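Oktober, von der Redaktion Serien & Film

»Ich glaube der Zahl kein Wort«

Eluned Maddocks hat in 13 Folgen der Serie »Haron« die Hafenärztin gespielt, und wer mit ihr über diese Serie sprechen will, muss sich erst einmal anhören, was sie von Interviews hält. Wenig. »Man sitzt da, man sagt, alle waren wie eine Familie, und dann kommt der Nächste herein und hört dasselbe«, sagt sie und schiebt den Zuckerstreuer beiseite. Es ist kurz nach halb elf am Vormittag, das Café ist laut, sie hat den Mantel anbehalten.

Man könnte das für eine Masche halten. Schauspielerinnen, die angeblich ungern über sich reden, reden meistens ziemlich lange. Auch Maddocks bleibt fast zwei Stunden. Aber sie lobt nichts, was sie nicht loben will, und das ist in einer Branche, in der jede zweite Serie vor dem Start schon Kult sein soll, immerhin angenehm.

Angefangen hat sie am Theater, in einem Haus mit 600 Plätzen, von denen, wie sie sagt, »an guten Abenden die Hälfte wach war«. Drei Spielzeiten blieb sie dort, spielte Mägde, Schwestern, einmal einen Briefträger. Danach kam Werbung. Ein Spot für Joghurt, einer für eine Versicherung, in dem sie von einer Leiter fallen musste. Schämt sie sich dafür? »Wofür? Von der Leiter habe ich ein Jahr Miete bezahlt. Vom Briefträger nicht einmal die Schuhe.«

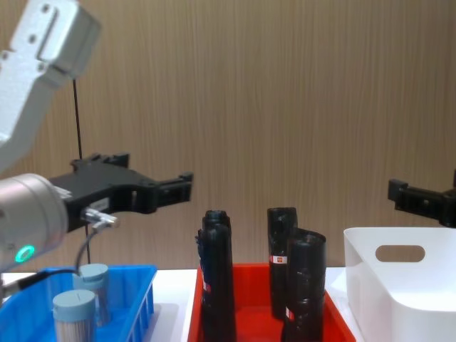

Weißer Tisch, Holzwand: blaue und rote Schale neben einer weißen Box.

Zum Fernsehen brachte sie der Regisseur Kelmendi, der sie für seinen Zweiteiler »Jerier« besetzte, ohne sie vorsprechen zu lassen. So jedenfalls geht die Geschichte, die in jedem Porträt steht. Maddocks winkt ab. »Natürlich habe ich vorgesprochen. Zweimal sogar. Beim ersten Mal hat er telefoniert.« Warum sie das nie richtiggestellt habe? »Weil die andere Version mir genützt hat. Man ist ja nicht blöd.«

»Jerier« lief spät am Abend und wurde von der Kritik gelobt, und zwar etwas zu einhellig, wenn man den Film heute wieder sieht. Der erste Teil ist streng und gut, der zweite verläuft sich in Rückblenden, und die Musik erklärt einem jedes Gefühl noch einmal. Maddocks spielt eine Schwester, die ihren Bruder deckt, und sie tut es mit so wenig Aufwand, dass man die Rolle beinahe übersieht. Darauf angesprochen, wird sie zum ersten Mal lebhaft. »Im zweiten Teil fehlt eine Szene von mir, die war vier Minuten lang und das Beste, was ich in dem Film gemacht habe. Kelmendi fand, sie halte auf. Sie hat aufgehalten! Das sollte sie auch.«

Und dann also »Haron«. Der Anbieter verbreitet seit dem Start, die Serie habe alle Erwartungen übertroffen, ohne zu verraten, welche das waren. Maddocks hat auch keine Zahlen gesehen, oder vielmehr eine einzige, auf einer Folie bei einem Abendessen. »Ich glaube der Zahl kein Wort«, sagt sie. »Da stand etwas von Haushalten. Was ist ein Haushalt, der eine Serie gesehen hat? Einer, der sie angemacht hat und dann kochen gegangen ist?«

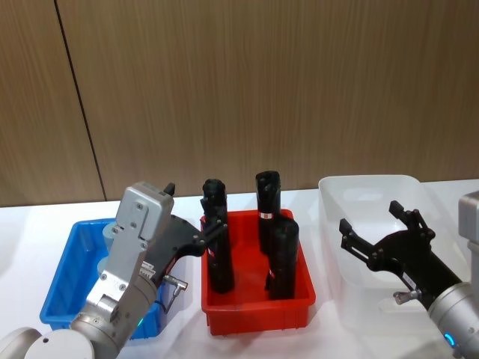

Die Figur der Hafenärztin sei anfangs für zwei Folgen geplant gewesen, erzählt sie, eine Stichwortgeberin mit Arztkoffer. Dass daraus mehr wurde, erklärt die Produktion mit der Begeisterung des Publikums. Das kann nicht ganz stimmen, denn abgedreht war alles, bevor irgendein Publikum etwas davon zu sehen bekam. Maddocks hat eine nüchternere Erklärung: Ein Kollege stieg aus, seine Szenen mussten an jemanden gehen. »Ich hatte Zeit und stand schon im Kostüm.«

Geschrieben sind diese Szenen ungleich. Es gibt ein Gespräch auf der Mole, das man mehrmals sehen kann, und es gibt Dialoge, in denen zwei Menschen einander Dinge erzählen, die beide längst wissen. Sie habe manches gestrichen, sagt Maddocks, heimlich, indem sie es beim Dreh einfach vergaß. »Das ist die höflichste Form der Kritik. Beim dritten Mal gibt die Regie auf.«

Über eine zweite Staffel will sie nicht spekulieren. Gefragt worden sei sie, unterschrieben habe sie nichts. Stattdessen dreht sie im Winter »Hemness«, einen kleinen Kinofilm über eine Fährverbindung, die eingestellt wird. Das Drehbuch nennt sie »ordentlich«, was aus ihrem Mund vermutlich viel ist — oder auch nur ordentlich heißt. Auf die Frage, ob der Film ins Kino komme oder gleich zum Streaming, zuckt sie mit den Schultern. Das Geld reiche bis zum Schnitt.
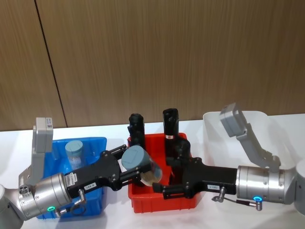

Drei Kunststoffbehälter vor Holzoptik, links Blau, in der Mitte Rot, rechts Weiß.

Ob sie die eigene Serie gesehen habe? »Bis zur fünften Folge. Dann kannte ich die Auflösung ja.« Sie bezahlt ihren Kaffee selbst und fragt noch, ob das mit dem Joghurt unbedingt in den Text müsse.

Kommentare (3)

molenkiek: Endlich sagt mal jemand was zu den Dialogen. Die Szene auf der Mole ist großartig, der Rest war mir viel zu geschwätzig.

R. aus K.: »Jerier« war auch im zweiten Teil gut. Die Rückblenden braucht man, sonst versteht man den Bruder nicht. Hat der Autor bis zum Ende geschaut?

tilda_h: Der Leiterspot!! Den kannte bei uns in der Schule jeder. Wusste nicht, dass sie das war.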